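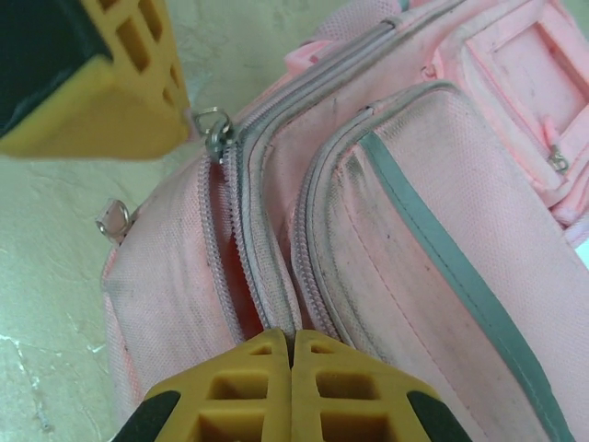

Mochila rosa, tejido de malla. Manchas grises en costuras y bolsillo delantero.

LISTA DE REVISIÓN — MOCHILAS Y BOLSAS ANTES DE LA SALIDA
Albergue Vídalín, grupo de junio
Revisa: Preben Ragnarsson. Repasa: Asger Laxdal.

Marcar SÍ / NO / PENDIENTE. Comentario corto, que luego hay que pasarlo todo a limpio.

1. Costuras de los tirantes
SÍ, con reparos. Tirar fuerte de cada uno, no vale mirar. Dos del lote Jado con hilo suelto arriba, donde cose con el respaldo. Apartadas.

2. Cremalleras
PENDIENTE. Abrir y cerrar 4 veces seguidas. Si se atasca, jabón seco o cera, nunca aceite (el año pasado quedó la tela perdida). Faltan tiradores en varias, poner cordino corto.

3. Hebillas y correa de pecho
SÍ. Una hebilla partida, cambiada. Comprobar que la correa de pecho suelta de un tirón, sobre todo en las tallas pequeñas. Si hay que usar las dos manos, fuera.

4. Fondo y esquinas
SÍ. Roces normales. Agujero que pase un dedo = parche por dentro y por fuera.

5. Limpieza exterior
NO. Polvo y marcas en las claras. Cepillo blando primero, en seco, luego esponja con agua templada. Nada de lejía. La suciedad no es motivo de baja pero tapa los descosidos, asi que se limpia y se vuelve a mirar el punto 1.

6. Interior y bolsillos
SÍ. Vaciar del todo, sacudir boca abajo. Migas, arena, un mapa viejo de Flerkelville. Ojo con los bolsillos pequeños — aparecieron imperdibles abiertos en dos.

7. Reflectantes
PENDIENTE. Probar con linterna a 8 metros, luz apagada. Los adhesivos Wokard se levantan por las puntas, mejor cosidos. Pedir más.

8. Peso y ajuste
PENDIENTE hasta que lleguen los chavales. Cargada, puesta y caminando hasta la verja. El borde de abajo no debe colgar por debajo de la cadera. Lo pesado pegado a la espalda.

9. Etiqueta de nombre
NO. Faltan casi todas. Por dentro, no por fuera. Nombre y teléfono del albergue, nada mas.

10. Silbato y funda de lluvia
SÍ el silbato. Las fundas secas y dobladas en el bolsillo de abajo, hay que tener 90 en total contando repuestos y no me salen. Asger mira en el altillo.

COMENTARIOS
Las apartadas van a la balda de la izquierda con cinta roja. No mezclar con las de préstamo!!
Aguja gruesa e hilo encerado en el cajón del taller. Devolver.
Asger: el punto 3 lo haría otra vez antes de subir al autobús, con las mochilas ya llenas. De acuerdo, se añade.
Segunda pasada a las 17:30, puntos 2, 7 y 9. El 8 por la mañana, después del desayuno.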